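Print this page | E-mail this page

Cleser Matte Interior Wall Paint – Warm Gray

We use cookies to remember your basket and to see which pages people read. By staying on the site you accept this.

I've been selling paint out of the same shop for long enough to have opinions, and my opinion on gray is that most people buy it too cold. They see a nice crisp gray on a card, get it home, put it on a bedroom wall and it looks like a battleship. Then they come back and ask me what went wrong. So when Cleser sent me their Warm Gray to try, I put it on my own hallway first, and I liked it so much I never got round to trying the others in the range!

It's a matte water-based paint for walls and ceilings indoors. The gray has a little beige in it, enough to get along with wood trim and cream carpet, and in the evening with the lamps on it goes quite cozy. In a north-facing room it stays gray – it doesn't turn green on you, which was my big complaint with the old Gavari shade we used to stock (sorry to everyone who still asks for that one, the last cans went in August and it isn't coming back).

It goes on nicely with a medium nap roller. Give it two coats over a painted wall. If the wall is bare drywall or fresh plaster, prime it first, and please don't skip that, I've seen the patches. You'll want to stir it properly from the bottom of the can, and stir it again after lunch if you stop for lunch. I always do.

White doors look good with it, and so does plain golden wood around the opening. I get asked about this a lot, usually by people who are thinking of painting all their trim to match. Try the wall first and live with it for a week. You may find you want to leave the wood alone and save yourself a weekend of sanding.

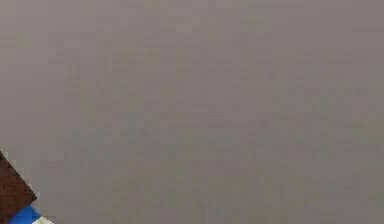

Big plain walls and doorways are where a soft gray earns its keep.

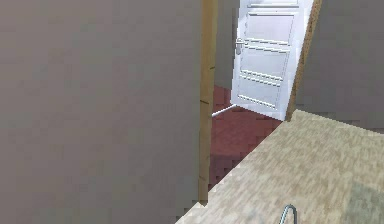

Can I wipe it down if the kids get marks on it?
A soft damp cloth and a drop of dish soap will take off most fingerprints once the paint has cured, so leave it alone for the first 2 weeks. Go gently, as scrubbing any matte paint will leave a shiny spot. For a kitchen or a mudroom I'd point you to the Stirnari eggshell, which I can tint to the same gray.

Now, the practical stuff. One can covers 40 square yards in a single coat on a smooth wall, and less on anything rough or thirsty. Measure your walls, take off the windows if they're large, double it for the second coat and then come and see me with the number. I'd sooner sell you the right amount than have you back at closing time for one more can, although I'll be here if you are. If you do need several cans, mix them together in a big bucket before you start, as there can be a tiny difference between batches and it always shows up right where one can ran out.

Dry to the touch in an hour or two in a warm room. Leave four hours before the second coat, longer if it's damp out. Keep a window cracked open. The smell is mild and it was gone from my hallway by the next morning, but I have a good nose and I did notice it at first.

Cutting in is easy enough with an angled brush. I use the Campos two-inch, and I've gone through a fair few of them because I'm terrible at cleaning brushes. Work in short stretches and roll up to your edge while it's still wet, or you'll get that picture-frame line around the ceiling that drives people mad – my brother-in-law has one in his den and I can't look at anything else when I visit.

Touch-ups are pretty forgiving. Keep a little in a clean jam jar with a tight lid, write the room on it, and dab it on with a small brush or a bit of sponge. Don't let it freeze in the garage. Once it's gone lumpy there is no bringing it back.

Spec, for those who like it:
Finish: matte
Use: interior walls and ceilings
Coats: two
Coverage: 40 square yards per can, one coat
Recoat: four hours
Cleanup: warm water and soap
Order code: 3000 for the can, 2000 for the tester pot

Get the tester. Paint it on a big piece of card and move it round the room for a couple of days, by the window, behind the sofa, in the dark corner by the closet. Tester pots can't be returned once opened, and neither can tinted cans, so do check the label before you leave the shop.

Any other questions, call or drop in and ask for me, Abhishek Jaiswal. I'm usually at the tinting machine.

Page updated 4 May 2024

Sign up for our newsletter for new colors and sale dates. You can unsubscribe at any time.

Print this page | E-mail this page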